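The Tusunik kitchen is on the ground floor at 212 Sindale Road, Ustmont, behind the front office. It was fitted out over the autumn and has been in use since. This page is a record of how it looks now, mostly the stove and the cookware, with notes for anyone who has booked it or is thinking about booking it. Page last updated 5/31/25.

The fit-out came to $2,439, including the benchtop but leaving out the paint, which we already had. Njoroge Simiyu did the cabinets and the bench. Most of the cookware came from people clearing out their own cupboards, so very little of it matches.

## The stove

The stove is a compact white electric model with coil burners and five control knobs across the front. We looked at induction and decided against it. Half the pans that get brought in wouldn't work on it, and the wiring would have had to be redone.

The first knob on the left sits on its own and the other four are grouped together toward the right, with a small red indicator light past the last one. People reach for the wrong knob fairly often in their first session. Read the markings before you turn anything, and check all five before you leave.

The cast-iron wok usually sits on the right-hand side. It has a long wooden handle with a metal loop on the end, and it is heavy. If you aren't used to the weight, leave it where it is and cook in something else.

The benchtop to the left of the stove is wooden butcher block on top of a white cabinet with drawers. Hot pans go on a trivet or back on a cold burner, never straight on the wood. Oil the bench when it starts to look pale. Shemweta board oil is kept in the top drawer with a cloth in a tin. Let it soak in overnight before anyone works on it. 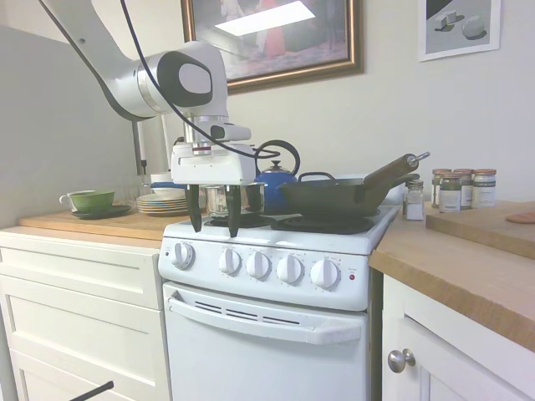 ## Wiping down

Most of the hard surfaces in here are white, and that was a deliberate choice. The room doesn't get much sun in winter and the old brown finishes made it feel smaller than it is. The cost is that marks show. Grease goes on clear and turns yellow, and anything dark that brushes past leaves a streak.

Glossy white plastic is the worst for it. From across the room it looks clean. Get your face close to it and there is usually a little grey scuff somewhere, and the curves and creases are where the grime would settle if it were left. 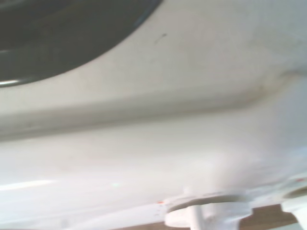 Use a soft cloth and warm water with a drop of dish soap. Don't use the green scouring pads on anything white. They take the shine off and the dull patch then picks up dirt faster than the rest. For a scuff that won't shift, a bit of bicarb on a damp cloth is usually enough. Rub lightly, rinse and dry.

The oven door has a row of slots just above the handle. Wring the cloth out well before you go over that part. The drip pans under the coils lift out once the burners are cold and can be washed in the sink with everything else. They go back with the notch facing the socket. If a coil won't sit flat afterward, the drip pan is in the wrong way round.

Spray cleaners are fine on the tiles and the sink. Please don't spray the control panel directly. Spray the cloth, then wipe.

## The cookware

A few notes on the individual pieces, for people planning a menu.

**Saucepan.** Stainless steel, shiny, with a long blue handle. It's the one to use for rice, porridge, boiled eggs and small batches of sauce. The handle is long enough to reach out past the stove and over the bench when it's on the front left burner. Turn it inward when there are kids in the room.

**Kettle.** Blue, with a tall black handle and a short spout. It goes on the stovetop, as we don't have an electric one. Fill it to just below the spout and no higher. It takes longer than you expect on a coil, so put it on before you start chopping.

**Frying pan.** Shallow and grey-green. Wooden or silicone utensils only, please. It's fine for pancakes and fish, and too shallow for anything with a lot of liquid.

**Wok.** Black cast iron, with the long wooden handle on one side and a small loop handle on the other. Don't soak it and don't put soap in it. Hot water and a brush, dry it over low heat, then wipe a thin film of oil around the inside. It was stripped and re-seasoned in July last year after somebody left it in the sink over a weekend, and that took 2 full afternoons.

**Spice jars.** Small glass jars with cork-coloured lids. They stand toward the wall behind the pans, which isn't the ideal spot for spices, but it's where everyone looks for them. Top them up from the pantry bags and don't fill them right to the lid. If you finish a bag, write it on the shopping list on the door.

All of the pieces above can stay on the stovetop between sessions as long as they are clean and the burners are off. There isn't a cupboard deep enough for the wok, and once that stays out there seems little point in putting the rest away. The usual arrangement has the saucepan in front and the kettle behind it, with the frying pan and the wok farther to the right. It doesn't need to be exact. The one thing we ask is that nothing gets stacked inside the wok.

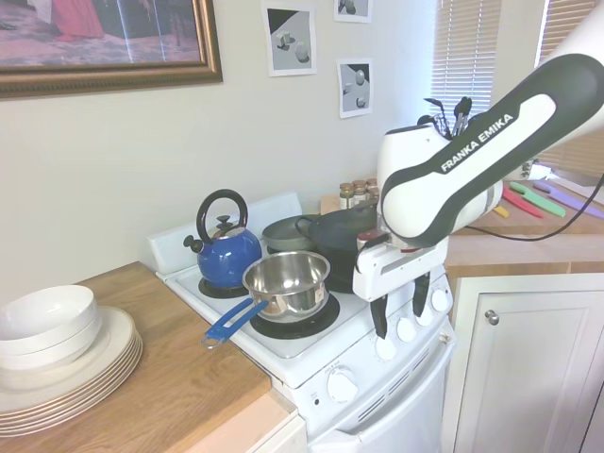 *Saucepan on the front left burner, kettle behind it, spice jars back near the wall.*

## Still to do

The overhead shelf is the next job. The brackets are here and the timber has been ordered. It will go on the wall opposite the stove so that steam doesn't get to it, and it should hold the mixing bowls and the baking trays that currently live on top of the fridge.

The drawer beside the stove sticks in humid weather. Njoroge has planed it once and will do it again when the weather turns. Until then, lift slightly as you pull.

We are also short a few basics. If you have any of these spare and in good shape, they can be left at the front office on a weekday morning:

- a lid that fits the saucepan
- oven mitts, any colour
- a colander with feet
- a second chopping board, medium size
- tea towels

We have plenty of mugs. Please don't bring more mugs.

## Booking

The kitchen can be booked by the half day. There is a refundable bond of $300 for outside groups, returned once the room has been checked. Regular groups don't pay the bond but do the same check on the way out – knobs, taps, bench, bins. The sheet is taped inside the pantry door, with a pen on a string.

Bookings for the next term open through the front office. Ask for the kitchen calendar, as the hall has a separate one and the two get mixed up.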